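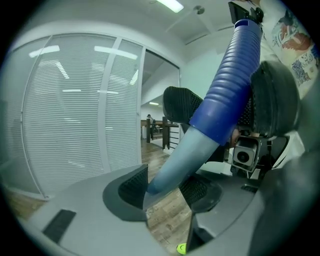 Throw it out and buy another, my sister-in-law told me, a ribbed sleeve is a ribbed sleeve and the whole thing costs less than lunch. She has been telling me this since April. She is a sensible woman with a very full trash can.

My position is that a tube with a ridged jacket is among the few honest purchases left to an office worker. It has ribs so you can hang on to it. It has an end, and the end goes where it's pointed. Compare the chair I was issued at Sedgwick, which has 2 levers and a booklet of 73 pages, and which still lowers me gently toward the carpet during every meeting.

Dravholm, whose catalog comes to our floor whether we want it or not, now sells its tubing smooth. Sleek, the catalog says. So is a trout. I ordered one, and it got away from me twice before I'd crossed the room, the second time under the Fomell cabinet, where things go to retire.

I've been offered 30 percent off my next smooth one as an apology. I wrote back asking for ridges. They sent me a survey about my experience of the apology, and I gave it two stars, and my sister-in-law says I could have bought a dozen new ones with the time I spent picking the second star.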